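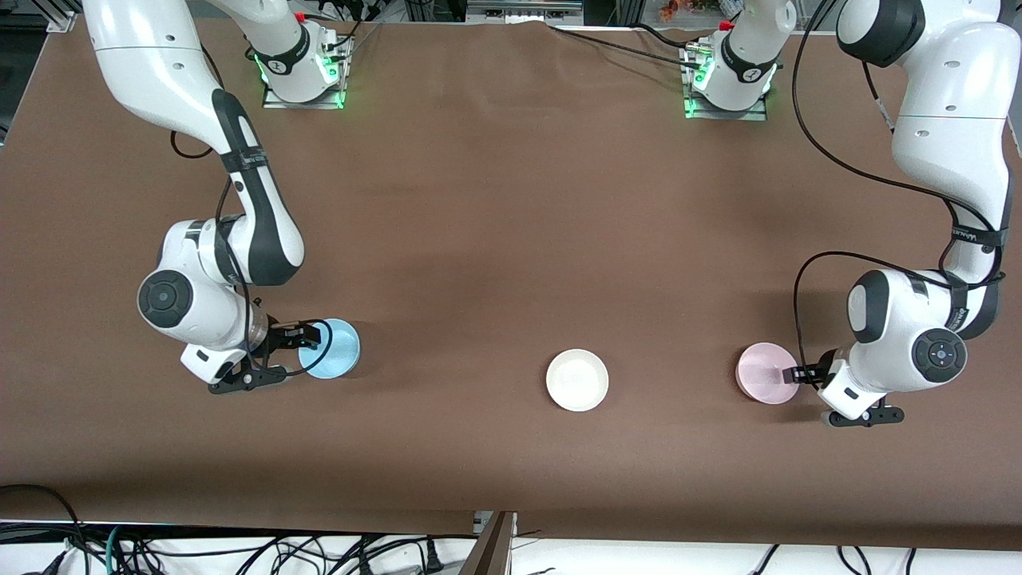 Data Collection & Demonstrations

How varied do my bowl demos need to be before I train?

Posted by Rekach on 2026-10-24

Hi all, longtime reader, first time asking. I'm teaching a two-armed setup to stack bowls and I'm collecting everything by teleoperation. Three bowls (blue, white, pink), brown cloth on the table, right arm on the blue one, left arm on the pink one, white one in the middle. The plan is that both side bowls end up in the white one.

I have 1374 episodes so far, which felt like a lot until I trained on them. The policy is great when the bowls sit in a nice row like I usually put them. Move the white bowl toward the front edge of the table and it still goes for the old spot, like it's reciting something. Wrist cameras are on for all of it, plus one fixed camera looking at the table.

So do I keep going the same way and just get more, or do I throw some out and start over with messier layouts? I'd really like to have something to show by the end of November and I'm a little tired of bowls!

Tasow
Marked as helpful by 6 people

Don't throw anything out yet. I went through the same thing with cups last year and my mistake was setting the table the same way every single time without noticing. You get into a rhythm, your hands put things back where they were, and after a few hundred episodes the model has learned your habits along with the task.

What I'd do is split the next batch up so that you can tell later which part helped. I name the folders by layout, very boring, but it has saved me more than once. Start with the bowls in the row you already use but swap the colors around, so blue isn't always on the right arm's side. Then move only the center bowl. Then let everything go anywhere both grippers can still reach. Also, if you're the only one driving, get a second person on the controls for a while. I'm slow and careful on approach and my coworker swoops in (drives me nuts), and the mix of the two trained better than mine alone.

One more thing, check your wrist views before you record another batch. I'd been trusting the fixed camera for everything and never really looked at what the grippers were seeing. Go through a handful of episodes and stop each one while the fingers are still open and the bowl is a good way off.
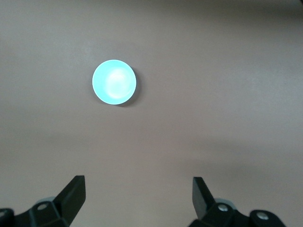 What to look for in the wrist view

A view like this one is fine by me. Both finger plates are in there at the bottom, the whole rim of the bowl is visible, and there's open table between them. The thing I'd keep an eye on is the bright patch inside the bowl. On shiny bowls that washes the color way out, and if the lamp never moves, the model might lean on the glare to find the bowl. Shift your light a bit between batches. I do it every time I get up for coffee.

If the bowl is missing from the wrist view for most of the approach, I'd fix the camera angle first and worry about layouts second.

Drusatar

just get more data lol. mine got better at twice what you have

Dewan
Marked as helpful by 2 people

Mostly agree with Tasow, but I'd go easy on the "anywhere" layouts at the start. I jumped straight to random placement and half my episodes had a clumsy regrasp in them, and guess what the policy picked up? Clumsy regrasps, beautifully reproduced. I ended up tagging those and leaving them out of the first training run, then adding them back once the plain ones worked.

Also, hold out a few layouts you never train on. I keep 2 of them marked with tape on the floor plan I have pinned up by the desk, and I test on those same ones after every run. Otherwise you're grading it on spots it has already seen and you'll think you're done way too early (ask me how I know).

Rekach, the original poster, replied:

Thank you, this is so useful! I went back through my folders and yep, blue is on the right arm's side in every one I opened. Swapping colors first, then the center bowl. I'll move the lamp too. Will post again when I have a new run to compare.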